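Chapter 11
What Wood Grain Can and Cannot Tell You

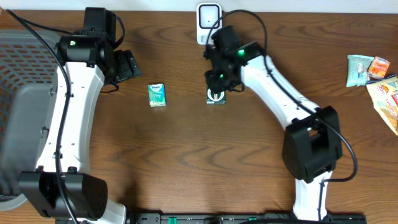 Figure 11.1 A reddish-brown wooden tabletop with strongly wavy grain.

Furniture sellers like to talk about grain as if it were a certificate. Wavy figure, they say, means old growth, slow growth, or a tree that stood up to hard wind. Before you accept any of this, ask how the seller could know. Most have never seen the tree, and many have never seen the log.

Grain is the direction in which the fibers of the wood run. Figure is the pattern you notice on a cut face, and it depends on the fibers, the growth rings and the angle of the saw. Two boards from one log can look like strangers. Two boards from different species, stained the same color, can fool a buyer and quite often the dealer too.

Color is a weaker clue still. A warm red may belong to the wood, or it may have come out of a can. The Ollcombe price list, which we return to in Section 11.3, sorted 32 kinds of board by color and figure alone. Its top grade cost far more than its bottom grade. When the Hiscombe workshop bent samples of both until they broke, the grades told it almost nothing about strength.

Some claims do hold up. Fibers that slope steeply across a board weaken it, and wavy grain tends to tear under a dull plane. These can be tested at a bench with simple tools.

In this chapter you will learn to separate the claims that can be checked from those that only help to sell a table. Keep a hand lens nearby, and leave the catalog closed until Section 11.4.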